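Quiénes somos

El Centro de Formación Munro es una institución privada de enseñanza técnica dedicada al mantenimiento de edificios, la limpieza profesional y la gestión de residuos urbanos. Tiene su sede en el polígono de Kaltel y mantiene un segundo aulario en Gekow, destinado a los cursos de tarde.

La oferta actual comprende seis programas, tres de ellos con prácticas obligatorias en empresa. Cada promoción admite a unos 70 alumnos, repartidos en grupos reducidos. La mayoría accede desde el empleo o tras un periodo sin actividad laboral, por lo que los horarios se fijan al inicio del curso y no se modifican sin acuerdo con el grupo.

Nuestra enseñanza

Las materias teóricas incluyen normativa sanitaria, prevención de riesgos, dosificación de productos y redacción de partes de trabajo. El programa Clendeo, de implantación más reciente, aborda la separación de envases en comunidades de vecinos y centros escolares — un ámbito en el que los ayuntamientos solicitan cada vez más personal cualificado.

La evaluación es continua. Al término de cada módulo, el alumno realiza una prueba práctica y entrega una memoria breve, que se conserva en su expediente.
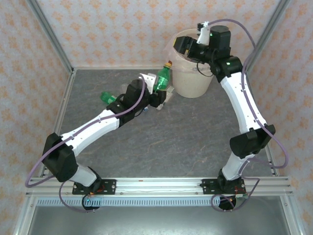
El centro dispone asimismo de un servicio de orientación laboral, abierto a los antiguos alumnos sin límite de tiempo. Las solicitudes de admisión se presentan en la secretaría de Kaltel, en persona o por correo postal, y se resuelven por orden de entrada. El plazo ordinario concluye en junio; las plazas vacantes se publican después en el tablón de ambas sedes.

Última actualización: 10/11/2025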